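3.2 Wording of the listings

We collected 4,000 holiday rental listings from two booking sites, Kevov and Istow, and kept the 1,000 that claimed a sea view. Each was read by two coders, who marked every phrase dealing with the view, the beach or the walk between them. Distances proved the hardest item to code. "Steps from the sand" covered everything from a garden gate to a 24-minute hike along a main road, and one owner in Intarasuk counted the steps and printed the total with evident pride.

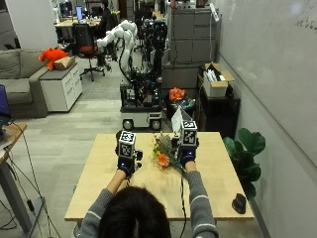
Adjectives were sorted into 14 groups. "Idyllic" needed a group of its own, as did "partial," a word owners used only in the last line of a listing and usually in parentheses. Terraces were always spacious. We found no small terrace in the sample, although several could hold one chair if the door stayed shut.
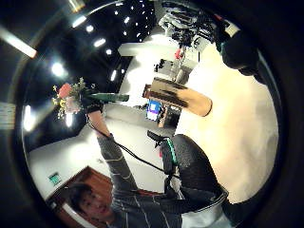 Agreement between the coders was good for beaches and poor for views. Most disputes concerned the Clakitz listings, where the sea can be seen from the roof, and the roof is not part of the rental. We coded these as "view, conditional" and left them in.

Figure 2. Share of listings using each adjective group, by booking site. Groups used in a single listing are left out.

Price is taken up in Section 4, where "partial" turns out to cost the guest nearly as much as "full."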